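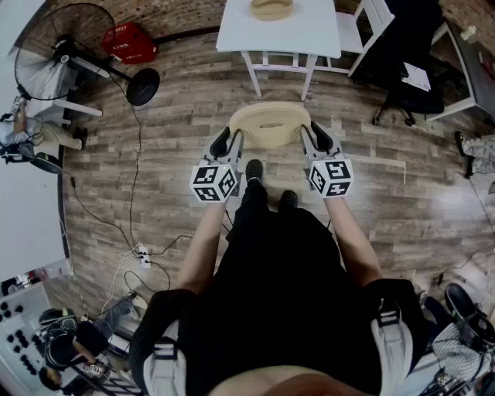
Wumstead > Makers > Conversations

The Hat Is Fine. Please Put It Down Flat.

27 April 2025

411 shares | 3 comments

The woman who runs Pultance has one rule for visitors, and I broke it before I had taken my coat off. You do not pick up a hat by the front of its crown. You pick it up by the brim, with both hands, "like a pie you didn't pay for."

Pultance makes and mends things that begin as a long strip of something and end up round: straw hats mostly, then mats, trivets and a few baskets whose lids fit if you're patient. It occupies a room above a shuttered print shop in Wumstead. She asked me to leave her name out, on the grounds that her mother still believes she is in dental billing.

She was, for years. Then one July she bought a hat on vacation, sat on it in the rental car, and tried to sew it back together in the motel.

"I took it apart to see how it was made," she says. "You can take a straw hat apart in one evening. It unwinds. It's very friendly about it. Putting it back took me until the fall, and what I put back was a lampshade."

She still has it. It's at home, on a lamp.

The secret, if there is one, is that a sewn straw hat is a spiral. You start with a tight little button in the middle of the crown and go around, lapping each row of braid over the last one and stitching as you go. Pull a bit and the thing turns downward and becomes the side of the crown. Ease off and it flares into a brim. A hat with a decent brim uses some 96 feet of braid, which surprised me. It also surprised her, she says, at the point where she had ordered forty.

A rope mat is the same idea with the ambition taken out. You coil the cord on a table and sew each round to the one inside it. I asked whether that made mats a good place for beginners to start, and got a look.

"Everybody thinks flat is easy. Flat is the hardest thing there is. If your tension is off by a hair, you've got a bowl. I have taught very nice people who came for a mat and went home with a bowl and told me they liked it better."

Do they?

"No."

The braid comes from a small importer called Simões, which she describes as reliable about everything except answering the phone. The thick cord is from Jinutex, and her relations with Jinutex are cooler. Last year she asked for a modest amount and received a pallet. There had been a mix-up with the units. She now owned 3,084 feet of cream cord in a color the invoice called Oatmeal Dusk, and a hallway you had to enter sideways.

"I rang them up and they said I could send it back at my own expense. So I said I'd had a change of heart and I loved it." She made mats all winter. Everyone she knows has one. Several have asked her to stop.

Much of our conversation was about putting things away, a subject on which she has stronger views than she has on straw. A coil of rope should rest flat, on something as wide as it is. Hung on a nail, it goes egg-shaped, and then it wants to be egg-shaped forever. If you have to move a coil before it's stitched, you take it from opposite sides at once, keep it level, and don't stop to chat.

"If you go in from one side, the middle drops out, and then you're holding a rope," she says. "Which you were before, I suppose, but now you're sad about it."

Hats are worse. They shouldn't sit on their brims for long, and they shouldn't be stacked unless they're the same size, and no two of hers are. The textbook answer is to rest them upside down on the crown. She agrees with the textbook and says the textbook has never had guests.

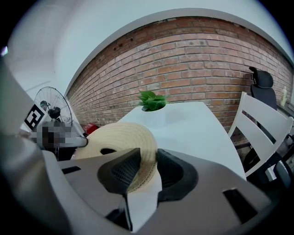 The table matters more than any of the tools, in her opinion. She likes a white one. Straw throws off little splinters and ends of fiber that vanish against a wood top and later turn up in a forearm, and on white you can see what you're brushing off. She also likes it bare. A plant is allowed, at the far end, because it gives her something to rest her eyes on that isn't beige. "Work with straw long enough and you'd drive an hour to look at a lettuce."

Chairs she has given up on. People who sew coils sit strangely, with one knee up or leaning in over the work, and no chair suits two of them. She buys them secondhand, as they come, and makes no effort to match them. An office chair is good until you lean forward with a needle and it rolls away from you. She considers this part of the training.

Then there's humidity. Straw that's too dry cracks at the turn, so she dampens the braid before she starts, with a plant mister and a towel. Afterward the hat has to dry evenly, or one side of the brim lifts as if it had heard something. A fan helps, set low and not aimed directly at anything. She learned about aiming directly with a wide sun hat that cleared the table, went through the doorway, and was down the stairs ahead of her.

Was it damaged?

"It was improved. I could never get that brim to relax. I tried to do it again with the next one and it just fell down the stairs."

She won't teach anyone to mend a hat that a dog has chewed. She has done it and it can be done, but the dog remembers. Sat-on hats she'll take any day. You steam the dent, push it out gently from inside with your knuckles, and leave it alone overnight, and it's the leaving alone that people can't manage. They come back in an hour and poke.

I asked what she'd be making next. Mats, she said, with no change of expression. There was still some Oatmeal Dusk left.

On my way out she gave me one. It sits under my kettle now, and it is very nearly flat.

Recent in Makers
Re-caning a chair you should have left at the curb
Wumstead's last button shop moves across the street
What to do with a basket that has lost its lid
Simple knots for people who say they can't tie them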